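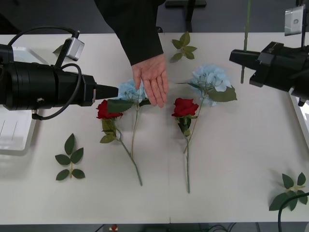
I spent most of December keeping the two-arm cell running, and most of that came down to the wrist cameras and the fingers. I'm writing down what I do now so I stop working it out from scratch every time.

The morning check takes 25 minutes. I power up both arms, send them home, and run each gripper open and closed 30 times with nothing in it. Then I wipe the fingers and both lenses. If the left gripper stops short of closed, I go straight to the finger screws. They back out. Ivar Solberg put thread locker on the right side in the fall and I haven't had to touch that one.

Cables come next. Last month the left arm threw fault 908 six times before I found a connector that wasn't fully seated. I had already swapped the camera by then, so that was an afternoon gone.
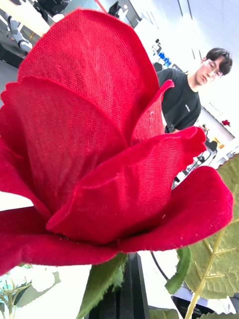
Lint is the other problem. We use fabric flowers for the pick tests, and every grip can pull a bit of fiber loose. The red rose has gone fuzzy along its petal edges, with loose threads on the lower right one, and I'd expect some of that to end up in the finger joints. I brush those out with a dry paintbrush. Compressed air pushes it further in.

Hedvig Halvorsen wants to change to a smoother fabric. I'd like to keep the roses and clean more often. We haven't settled it.
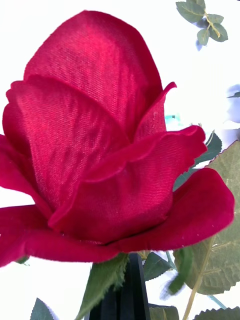
*Rose from the wrist camera, with the black finger under the bloom.*

Still on my list: a spare set of fingers, and a better clip for the left camera cable.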